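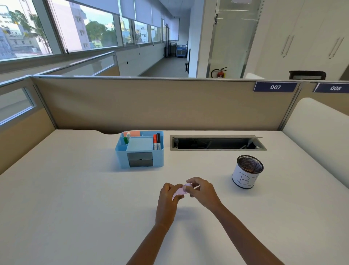 칸이 나뉜 정리함을 들여놓고 나서 오히려 잡동사니가 더 늘었다고, 빈칸이 보이면 자꾸 뭐라도 채우고 싶어진다고, 지난 글 밑에 한 독자분이 길게 적어 주셨습니다. 읽으면서 얼마나 고개를 끄덕였는지 모릅니다. 저도 똑같거든요! 칸이 하나 비어 있으면 거기에 클립을 넣고, 클립을 넣고 나면 옆 칸의 지우개가 쓸쓸해 보여서 또 뭘 사 오고… 그러다 보면 서랍까지 꽉 차서 정작 가위는 들어갈 데가 없지요.

그래서 이번 갤러리는 책상 위의 작은 물건들 이야기로 꾸며 보았습니다. 커다란 가구나 멋진 조명 말고, 점착 메모지, 풀, 마커, 연필꽂이처럼 매일 손이 닿으면서도 좀처럼 사진의 주인공이 되지 못하는 것들이요. 사진 수가 적은 대신 이야기가 좀 깁니다. 차 한 잔 옆에 두고 천천히 내려가며 보셔도 좋겠습니다.

분홍 종이와 하늘색 정리함

연한 분홍색 종이 한 조각을 두 손끝으로 잡은 모습입니다. 흰 책상 위에서는 이런 옅은 색이 참 곱게 보여요. 정리함 뒤쪽에는 연어 살빛에 가까운 메모지가, 가운데에는 하늘빛 메모지가 들어 있고, 빨간 뚜껑과 검은 뚜껑의 마커가 오른쪽 칸에 나란히 서 있습니다. 저는 마커를 세워 두는 쪽을 좋아합니다. 눕혀 두면 서랍 속으로 굴러가 버려서, 회의 시작하기 직전에 꼭 찾게 되더라고요.

정리함 아래에 달린 작은 회색 서랍도 마음에 듭니다. 저라면 위쪽에는 자주 쓰는 클립과 압정을, 아래쪽에는 여분의 심이나 건전지를 넣겠습니다. 비슷한 크기의 서랍에 영수증을 넣어 본 적이 있는데 그건 실패였어요. 접어서 넣으니 다시 펼칠 마음이 생기지 않아 7월 영수증이 가을까지 그대로 있었습니다. 영수증은 봉투에 넣는 편이 낫습니다.

가운데 넓은 칸에 네모난 메모지를 눕혀 넣는 방법은 Sepp 정리 모임에서도 자주 이야기가 나왔습니다. 메모지가 정리함 윗면과 거의 나란해지면 꺼내지 않고 그 자리에서 바로 한 줄 적을 수 있거든요. 전화를 받으면서 한 손으로 쓰기에 그만입니다. 다만 다 쓰고 나서 새 묶음을 채우는 걸 잊지 마세요(제가 늘 잊습니다).

이름표를 두른 연필꽂이

같은 사진의 검은 철망 연필꽂이에도 한 번 눈길을 주세요. 몸통에 흰 종이를 두르고 큼직한 글자를 선으로만 그려 넣었는데, B로 시작하는 글자입니다. 종이 한 장으로 흔한 사무용품의 표정이 이렇게 달라지는구나 싶어서 한참 들여다보았어요. 저도 따라 해 보려고 집에 있던 통에 종이를 둘러 보았습니다만, 길이를 대충 어림했더니 끝이 모자라서 세 번이나 다시 잘랐습니다. 먼저 실로 둘레를 재고, 풀칠할 여유를 조금 두고 자르시면 됩니다. 글씨는 종이를 두르기 전에 평평한 데서 쓰는 게 훨씬 수월하고요.

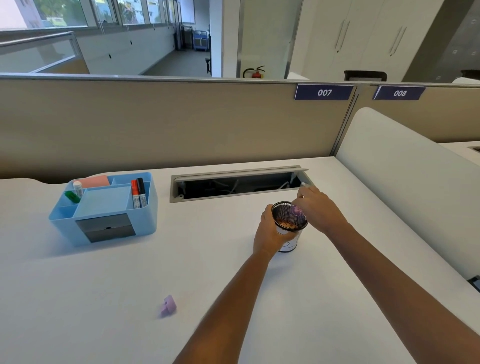 굴티스뷔(Gultisby), 2021년 11월 19일

한 손으로 연필꽂이를 잡고, 다른 손은 작은 보라색 물건을 그 입구 바로 위에 들고 있습니다. 통 바닥에는 갈색을 띤 것들이 몇 개 들어 있는데, 위쪽 검은 철망 사이로 물건이 비치는 게 이런 통의 좋은 점이지요. 쏟아 보지 않아도 대강 알 수 있으니까요. 책상 앞쪽에는 연보라색의 조그만 것이 또 놓여 있습니다.

연필꽂이에 꼭 연필만 꽂으라는 법은 없다고 저는 늘 생각해 왔습니다. 자잘한 물건을 다루다 보면 제자리를 정하기 전에 잠시 모아 둘 통이 하나 있어야 손이 편합니다. 저희 집에서는 현관 옆 통이 그 노릇을 합니다. 단추, 열쇠고리, 어디서 빠졌는지 모를 나사까지 다 거기로 들어가요. 주말에 한 번씩 뒤집어 놓고 나누면 금방 끝나고, 가끔은 잃어버린 줄 알았던 귀걸이가 나와서 반갑기도 합니다.

정리함의 가운데 큰 칸은 이 사진에서 비어 있습니다. 맨 앞에서 소개한 독자분이 보시면 또 뭘 채우고 싶어지실까요? 저는 연한 하늘색 바닥이 훤히 보이는 게 시원해서 그대로 두고 싶습니다. 왼쪽 뒤 칸에는 분홍 메모지가 있고 그 옆에 은색 뚜껑의 하얀 작은 병이 서 있어요. 오른쪽 뒤에는 주홍빛 마커와 검은 마커가 있고요. 색이 이만큼 있는데도 어수선하지 않은 것은 책상이 하얗고 칸막이가 베이지색이라 그런 듯합니다.

책상 안쪽의 긴 배선함도 반가웠습니다. 뚜껑이 열려 있어 안의 전선이 보이지요. 저는 Ornach 공유 사무실에서 지내던 시절에 이런 배선함이 없는 자리를 썼는데, 충전선이 늘 메모지 위를 가로질러서 글씨를 쓸 때마다 들어 올려야 했습니다. 전선만 한쪽으로 보내도 책상이 한 뼘은 넓어진 기분이 들어요. 칸막이 위에 달린 남색 번호판 007과 008도 산뜻합니다. 007번 자리라니, 출근길이 조금은 즐거울 것 같지 않으세요?

덧붙이는 이야기

정리함을 고를 때 어디를 먼저 보느냐는 질문이 많아 짧게 적어 둡니다. 저는 칸의 깊이를 봅니다. 집에 있는 마커가 길이 14센티미터인데, 너무 얕은 칸에 세우면 옆으로 쓰러지고 너무 깊으면 손가락이 안 들어갑니다. 빙글빙글 360도 돌아가는 제품도 써 보았지만, 저는 급할 때 꼭 반대로 돌리는 사람이라 얼마 못 가 Hikholm 나눔 장터에 내놓았습니다. 좋은 주인을 만났기를 바랍니다.

지난 글에는 댓글이 44개 넘게 달렸는데, 아직 답을 못 드린 분들께는 이번 주 안에 꼭 쓰겠습니다. 연필꽂이에 종이를 둘러 보신 분은 어떤 글자를 쓰셨는지도 댓글로 알려 주세요. 저는 아직 첫 글자를 못 정했습니다.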